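Communiqué de presse
Club robotique de Plesden, 28 février 2026

On y va, on s'inscrit à la Coupe Brarnell !

Je m'appelle Mulugeta Wako, j'anime le club robotique de Plesden et je suis ravi de vous l'annoncer moi-même : notre équipe Flikenine participera en mai à la Coupe Brarnell, l'épreuve de robotique domestique ouverte aux clubs étudiants. Quatre élèves, un bras, et une cuisine complète pour s'entraîner (on a même des chips dans le tiroir, c'est dire si on prend la chose au sérieux). 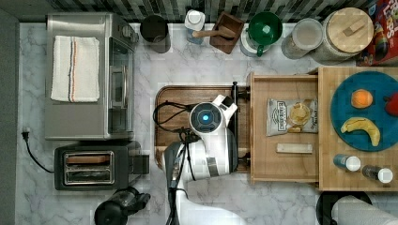 Faut-il savoir programmer pour rejoindre le club ?
Les débutants sont les bienvenus, on apprend les bases ensemble pendant les premières séances.

Le règlement prévoit quatre épreuves, tirées au sort le matin même : ranger, ouvrir, saisir, déplacer. Les élèves ont choisi de commencer par la saisie, de loin la plus capricieuse ! Ottar Isaksson, notre capitaine, tient le carnet d'essais et il en est à plus de 2 110 lignes. Je les ai presque toutes relues, et je vous assure que certaines valent un roman. Les objets longs et brillants nous donnent encore du fil à retordre, alors on y revient à chaque séance. 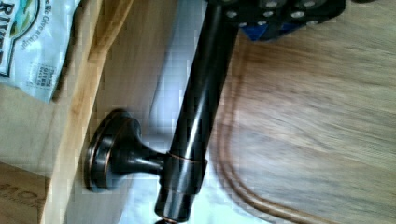 La pince de l'équipe Flikenine sur une tige couleur bronze.

L'atelier Orakzai nous prête ses outils jusqu'à la finale, un immense merci à eux. Il nous reste deux places dans l'équipe de soutien, pour la logistique et le journal de bord. Journalistes, parents, curieux, écrivez au club pour assister à une séance, on vous fera visiter avec plaisir.

Contact presse : Mulugeta Wako, club robotique de Plesden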